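The Spare Room PC Build - Photo Gallery
Posted 11 November 2022

So I finally did it - after two years of complaining about my old computer (and hearing about it from everyone in the house) I started building a new one! My friend Precious Mabuza has put together a bunch of these and talked me through the parts list over a very long lunch. Everything has been piling up in the spare room since February, mostly in boxes I wasn't allowed to open until the desk was cleared off.

I'm putting the gallery up a bit at a time, so check back if you like this kind of thing. Captions are mine, typos too.

The parts list

No photo for this one, just the numbers people keep asking me for. The case came from Poduval, a little shop across town, and I paid 30 dollars for it because it had been out on display. The fans were another 22. Bayu Pillai sold me his extra memory and threw in a bag of screws, which I have already spilled on the carpet once!

The processor and its socket

My favorite part of the whole build. The metal frame on the socket is lifted open, the lever is out of the way, and you can see all those tiny gold contacts with the chip just above them. Don't touch those contacts, please - Precious told me that at least five times. The four memory slots are right there below the socket too.
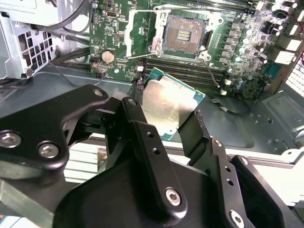

Still to come

Memory, the cooler and then the cables, which I'm dreading. If you have tips for keeping cables neat in a small case, leave me a comment!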